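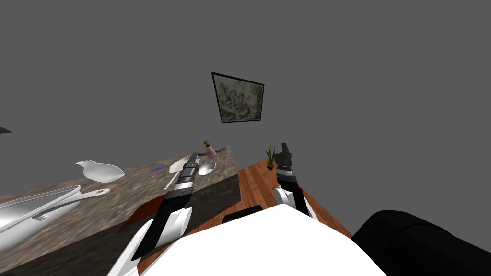 I have been playing Dosia on my phone since January and I think it has ruined me for every other word game. Javov, the little studio behind it, gives you one starting word each morning, and you get 24 hours to build a chain from it, changing or adding a letter at a time. Sounds like nothing, right? But the trick is the bonus list, which is all household stuff, and you only score it if you sneak one of those words into the middle of a chain. Look at the white vase lying on its side on that speckled granite counter. VASE is a lovely bonus word! You can get there from CASE or BASE or VAST, and then you're off to EASE or LEASE or wherever you like. The big silver saucepan at the corner is a different story, and you'd need to be a far better player than me to do anything with SAUCEPAN (PAN, on the other hand, I take every time).

Anyway, the streak. My streak got to 110 days, and then I lost it, and I want to talk about that because I was a lot more upset than a grown woman should be over a cartoon flame with a number in it.

I was on the bus home from my sister's, phone at one percent, three words into a chain that was going nowhere. I figured I'd finish when I got in. Then I got in, plugged the phone in, made toast, started talking to my husband about the gutters, and the next time I looked at the clock it was twenty past twelve. The flame was gray. There's a little sad sound effect too, which I had never heard before and could have lived without.

Javov will sell you the streak back, of course. It costs 2000 coins, and if you're a normal person who plays once a day you do not have 2000 coins. You have maybe enough for a new background. So there's a button that takes you straight to the shop, and I sat there on the edge of the bed with my thumb over it for longer than I'd like to say.

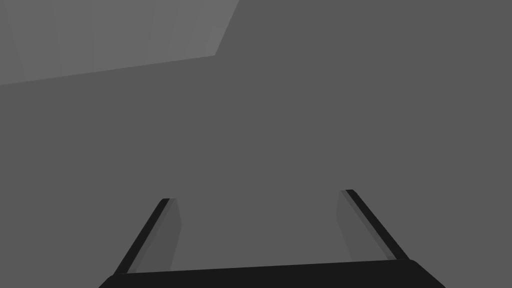 Gripper fingers, angled slightly in toward each other.

I didn't buy it. I did write a grumpy message in the players' forum, though, and got two very different answers. Bhupendra Ahuja, who runs the weekly puzzle thread over there and has been playing since the first version, told me to let it go and start again, and that his best scores all came after he lost his own streak. He'd been playing scared, he said – short safe chains just to keep the flame lit. I thought about my last few weeks and yep, that was me exactly. CAT, COT, DOT, done, goodnight.

Calum McIver took the other side. He pays to keep his going and isn't a bit sorry. His view is that he spends more than that on coffee at Montecinos without thinking (it's the place by the station in Buker, and he's right, it's expensive) and the game makes him happier than the coffee does. I can't really argue with that either. It's his money, and he was very nice about my toast.

Where I do get cross is the notifications. Once you pass a certain number of days, the app starts pinging you in the evening, then again closer to midnight, and the wording gets more and more dramatic. "Your flame is fading!" I was in a dentist's chair for one of those. I know all these games do it, but I started playing this one as the thing I did with my tea before everybody else woke up, and somewhere along the way it turned into a chore with a deadline.

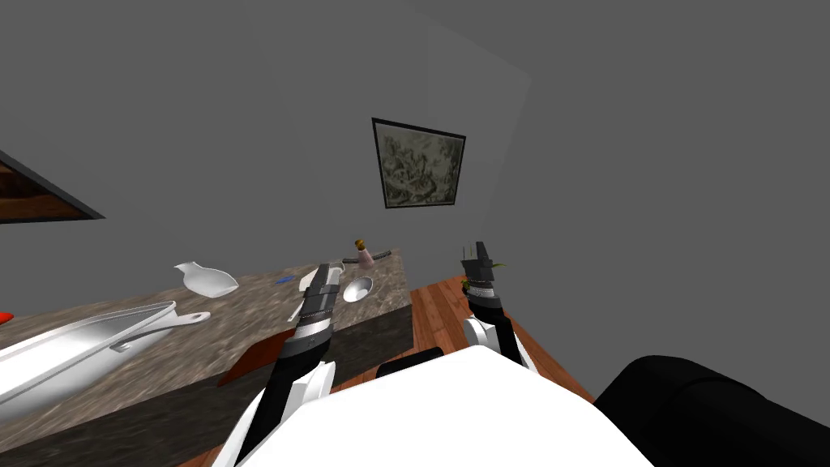
Can you turn off the streak reminders and still get the one for the new morning word?

You can, but the switch is well hidden: open your profile, tap the flame, then scroll down past the badges to where it says "evening nudges" and turn that off, and the morning one stays on.

It took me ages to find that, so I hope it saves one of you the hunt. My mother-in-law had been switching off notifications for her whole phone to get away from it and was missing calls. (She is also much better at Dosia than I am. She got from STONE to a bonus word I had never heard of while I was still looking for my glasses.)

I've been back at it for a few weeks now without looking at the flame much. Some mornings I do a long silly chain and some mornings I skip. My scores are up a bit. I've also stopped playing in bed, apart from one night when the starting word was LAMP and I couldn't leave it alone – LAMP, LIMP, LIME, LINE, LINEN, with LINEN on the bonus list! I nearly woke the house.

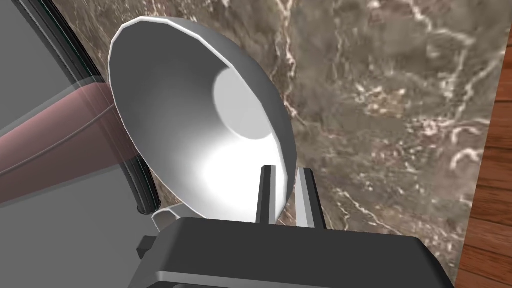

My favorite starting words so far

BOLD was a good one, all those double letters to play with next door in BALD and BALL and BELL. I also loved PLANE, and I got a whole wet afternoon out of CARE. Worst was OXEN, and I will not be taking questions about OXEN. If you've got a favorite, leave it in the comments, and please tell me whether you paid for your streak or let it go. Calum would like some company over on his side.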